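Seltadside Supporters Help Forum
Tickets and Matchday

Transferring a cup tie ticket to another supporter

I hold two seats for the Thursday evening cup tie against Guerra and am no longer able to use one of them. The tickets were bought through the Prillell ticketing service and both are registered in my name. I should like to know whether one seat may be passed to a relative who is not a club member, and whether a member must then be present at the gate.

Posted by northbank_row_k

It is permitted. Cup ties are sold under separate terms from league matches, and a transfer may be made to a non-member provided the following steps are observed.

Sign in to the account that made the purchase and open the cup tie order. Select the single seat, choose Transfer, and enter the relative's email address. The relative must accept before the transfer window closes, at noon on the day of the match. An unaccepted ticket returns to the original account.

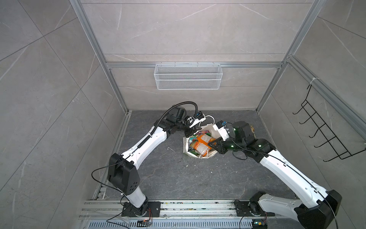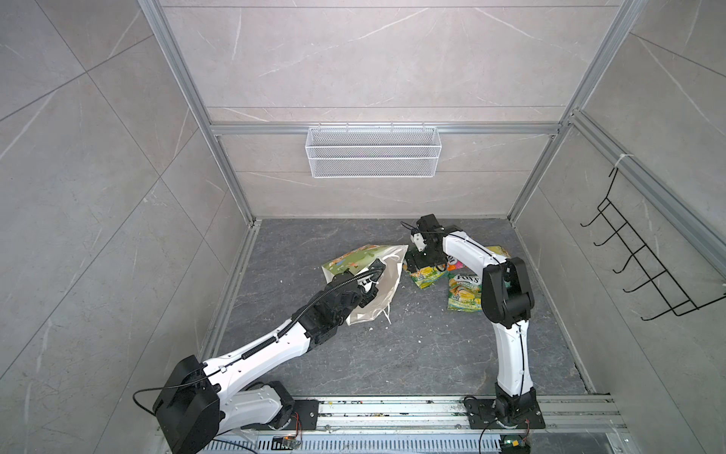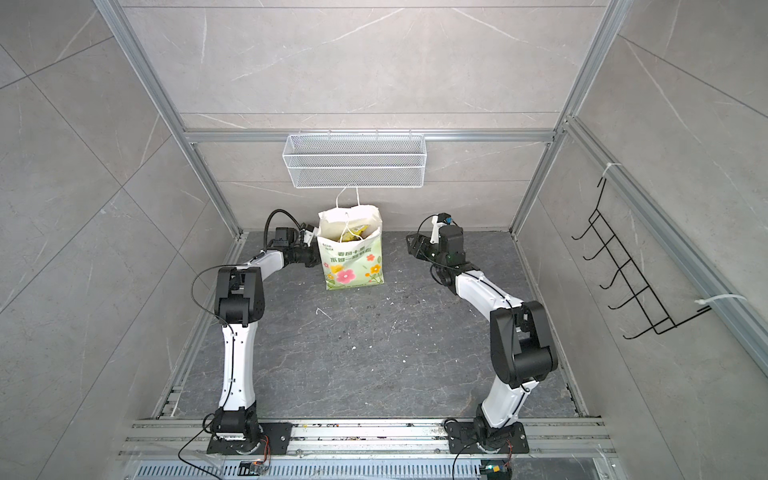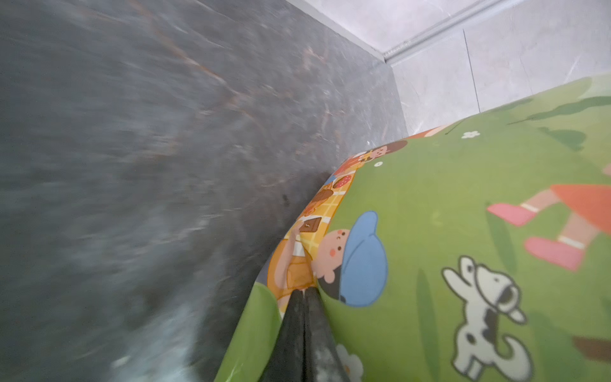 Gray marble-patterned surfaces, four views

The member is not required to attend. Each ticket is scanned on its own, and the two seats may be used at different gates. Concession tickets are the exception — these may pass only to a person who qualifies for the same price, and proof of age may be requested at the turnstile.

Posted by Seltadside Ticket Guidance

I transferred one for the Dasov match in the last round and the email went to the junk folder. It is advisable to check there first.

Posted by guerra_end_away

Please note that the above does not apply to the away allocation. There are more than 300 seats in that section and all of them are issued on paper. If yours is in block 144, the ticket office must reissue it in person.

Posted by block_steward_online

Related topics
Collecting paper tickets on matchday
Extra time and last trains from Seltadside
Refunds for postponed cup ties
Moving seats within the family section

Contact the forum | Copyright Seltadside Supporters Help Forum | Back to top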